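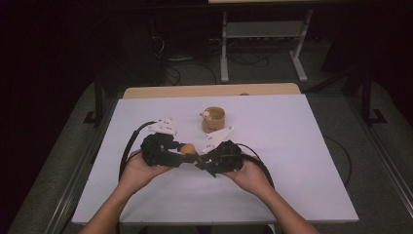
The Dandano pair on the white board, with the orange ball between the jaws.

I've had the Dandano hand-held gripper kit from Polley since October, and a few people have asked if it's worth the money. Mine cost 635 for the pair, with two marker plates and two cables. The board, the ball and the wooden cup are my own.

Setup took most of a Friday. The plates are white triangles with small black dots, and one goes on top of each gripper. The manual shows them mounted flat. I like them tilted up, and I lose track of them less often that way.

You hold each unit from underneath, palm up. They are bulky, and after 9 or 10 runs my wrists want a break. The jaws are good. They close evenly and a small ball sits in them without much squeezing. Passing something from one side to the other takes practice, and I still bump the plates together if I rush.

The cables are my main complaint. They are thick and they want to loop out to the sides, so I have to leave a lot of clear space on the board. Polley sells a thinner set, but it was out of stock when I ordered.

The software is called Zadham. It saves each run as its own file and numbers them in order. I'm up to 2308. It got slow to open past 1000, so now I move old runs to another folder.

I also looked at the Gough kit. It's lighter and has no cables, but you charge it between sessions and the jaws open less. For tabletop work I'd buy the Dandano again. I'd order spare plate screws with it, as mine came with none.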